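Skedska table set - README
Student robotics club, Noguchi project, May drop

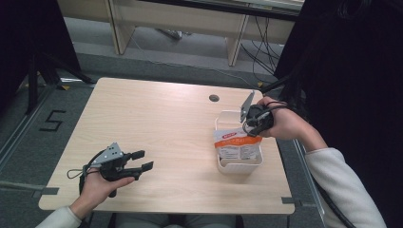 Second batch from the club. First batch (Selow) had bad time sync so please dont mix them, the timestamps are off between left and right and we never fixed it properly.

What's in it
1,433 episodes, two-handed, hand-held grippers, head camera plus gripper tracks. One person seated at the table per episode. Small stuff mostly - packages, plastic containers, things you move in or out of other things. 85 episodes flagged as bad, listed in flagged.txt. Use them or don't.

Layout
episodes/ one folder each
meta/ task name, operator code, gripper calibration
splits/ train and test, made by operator, not by episode
flagged.txt
skiveris/ the loader, see below

Loader
Python only. Run setup from inside skiveris/ or the paths break. Reads one episode at a time, no batching yet. If it complains about a missing calibration file, copy the one from the episode before, same session same values.

Known problems
- 4 operators, all from the club, so similar habits. Expect it to show.
- left gripper width drifts in long sessions. Rezero at load, flag is on by default
- 2 task names are spelled diffrent ways in meta, the loader merges them
- cables. Sometimes they cross the view
- lighting changes between morning and evening sessions, no label for that

Not in it
No audio. No force data. No robot rollouts, those go in a seperate set once the arm code is ready.

Use
Fine for class projects and the club competition entry. Anything else ask first - Flora Lennox keeps the list of who has a copy. Tell her also if you find more bad episodes, folder name and what's wrong is enough.

To do: fix meta spelling, batch loading, redo the test split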